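Nolado Tins
Version 8

A collection of pictures and notes about small metal containers: candy tins, pastille tins, tea tins, and the flat kind that mints come in and sewing needles end up in. It began as a list on the back of an envelope, kept by Zeyu Meng, who wanted to know how many of the tins in the Vorcombe apartment still held what it said on the lid. The list has since acquired folders.

What's in it

200 tins, one folder each. A folder holds the pictures, a text file called notes, and sometimes a second text file called notes2, for which we are sorry. Candy and throat drops make up the largest group. Tea is next. Shoe polish was allowed in after an argument and has behaved itself.

Each notes file has the following fields:

shape: round, oval, rectangular, or other. "Other" covers the one made like a suitcase.
lid: flat, domed, hinged, or missing.
script: whatever writing systems appear on the lid, in any order.
contents_claimed: what the lid says.
contents_found: what was in there when we opened it. Buttons are common. So are keys that fit nothing.
condition: clean, scuffed, dented, rusty. Pick the worst one that applies.
remarks: free text, occasionally too free.

How the lids were transcribed

Type the words as printed, including capitals and any trademark sign. Don't translate in the transcription field. There is a translation field, it is optional, and it is mostly blank. If a lid has text going up, down and sideways, which describes a good share of the candy tins, start with the largest lettering and work down to the smallest you can read without squinting. Where you can't read something, write "illegible" and move on with your life. An earlier version of this guide allowed question marks for single doubtful letters, and one ginger tin ended up with more question marks than ginger.

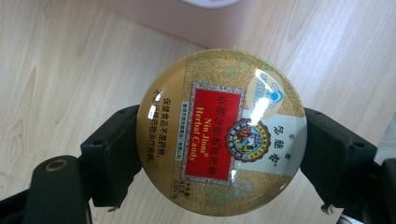 Shine is the other thing. A glossy lid throws back every lamp in the room, and people working on the Long batch spent an entire Thursday trying to get rid of it with a bedsheet, a sheet of baking paper and some strong language. We no longer fight it. Characters lost under a highlight are marked "glare" in the notes, which is different from "illegible": glare may come out fine in the next picture of the same tin, while illegible is usually illegible for good. Please don't fill in the missing part from memory or from what you think the brand would have said.

Small pictures on lids (portraits, medals, mountains, ladies with baskets) go in remarks. One line is plenty. The folder for the biscuit tin with the coaching inn on it has a paragraph about the horses, and it stays only because the person who wrote it does our dishes.

Patterns

Background patterns get one word each from the list in patterns.txt: leaf, vine, dot, stripe, lattice, plain, mixed. If you find yourself wanting a word that isn't there, use mixed. The list used to have 64 words, among them "swirly" and "swirlish," and two people never once agreed on the difference.

Known problems

Some 60 folders have no contents_found entry. Either the tin was sealed and we didn't care to break the seal, or the lid was stuck, or somebody ate the contents first and forgot to write them down. We have our suspicions about the licorice.

The Nanska batch lists every lid as domed. They are not all domed. Corrections are being made in May, by hand, slowly.

Color names are a mess. Gold, tan, mustard and "old curtain" have been used for what may well be the same paint. Search for all of them.

Two folders share a name because two tins share a name. One is dented. Check the condition field before you decide you've found a duplicate.

Adding a tin

Copy the template folder, rename it, fill in what you can, and send it to Zeyu. Empty tins are welcome. Full ones are welcome too, but list the contents before opening them to company. We don't take plastic, however convincing, and we don't take cookie tins larger than a dinner plate unless there is sewing inside.

Changes in this version

Added the hinged lids from Long.
Merged "pastille" and "lozenge" under candy.
Removed a jar.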